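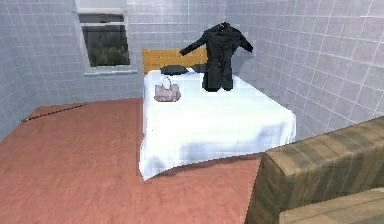
Apartment sim, bedroom: coat and handbag on the bed

Wide two-finger or narrow three-finger for household objects in simulation?

Posted by Ramiro Cifuentes, January 22, 2026

I have to recommend one gripper for our mobile arm before the purchasing window closes, and I've been running both candidates through the apartment scenes in Fevley until the laptop fan developed opinions. Candidate one is the Jido, two wide parallel fingers, very dull. Candidate two is the Miltier, three narrow fingers, costs more and looks great in meetings.

Setup: same arm, same controller, same object list, 218 grasp attempts per gripper. The handbag I grab by the handle and the coat by a sleeve. On those two the Miltier is clearly better, as its fingers go through the handle loop while the Jido mostly shoves the bag toward the pillows. On the dining table everything flips and the Jido wins on nearly every object. Averaged together they come out within 4 grasps of each other, a result I could have gotten with a coin and an early lunch.

So, two things. Is there a sane way to weight these so I can write one sentence to my boss? And how far do you trust simulated cloth? The coat stands up on the mattress all by itself with its arms out, and I'm grading grippers on how well they shake its hand.

Bonifacio Quintana

Second thing first. I wouldn't trust the coat at all. Check whether it's loaded as a rigid mesh. A lot of the garments in these asset packs are, and a rigid sleeve is a black stick with good tailoring. If it is rigid, your Miltier numbers on it tell you how three fingers hold a stick. Drop the coat from the score or swap in a proper deformable one and expect your frame rate to go somewhere quiet and lie down.

For weighting, don't average over objects. Group them by the kind of grasp they need: handle or loop, flat and thin, round and small, tall with a neck. Then weight the groups by what your customer will be picking up. If you don't know what that is, get someone above you to commit to it in writing. 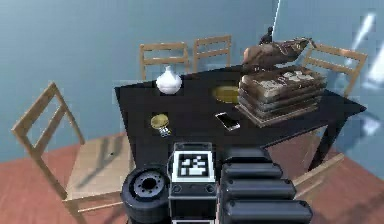

Flat things decide most of these comparisons, and I'd look hard at how yours are approached. I have the same dining scene open here. A phone lying face up on a hard black tabletop gives three narrow fingers almost nothing to get under, and the round yellow plate behind it is the same trouble with a bigger diameter. The Jido can come in low from the side and pinch an edge. With the Miltier you want a slide-to-edge move first, and if your planner doesn't have one you are comparing planners and sending the bill to the gripper. The little white vase with the short neck ought to be where the Miltier earns its money. If it's losing there too, your closing force is probably still on the default.

Also, recheck the hand-eye calibration after swapping. The marker sits on top of the gripper housing, so if the two housings differ in height by even a little, every grasp with the second one is off by that much. I lost most of November to this.

Ramiro Cifuentes (original poster)

Coat was rigid. Of course it was. Closing force was also default, on one gripper only, and I'd rather not say which. Rerunning tonight.

tobin_k

just get the Jido, we have 2 and they work fine. fingers are cheap

Garside_Lab_Bench

Bonifacio has the grippers covered, so I'll pick on the cameras. You say "same arm, same controller" and leave out the view, which makes me suspicious.
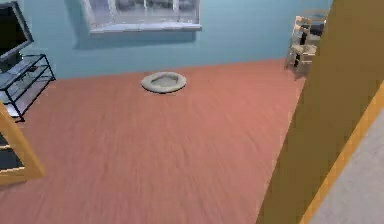
Base placement will move your success rate as much as finger count does. We log 48 start poses per scene and keep the list fixed for every gripper, after a comparison in which one of them had been starting from better spots all week and got praised for it. Doorways are the worst starts. Come in past that ochre panel and the wooden chair in the corner is already partly hidden, while the pet bed out on the open floor is in full view and looks like a lovely easy target. Sample at random and one gripper gets the pet bed and the other gets the slats.

Our config file for this is 1572 lines long and I'm not proud of it, but the start poses are all in one block and you can lift that part. Message me and I'll send it. It has comments, some of them polite.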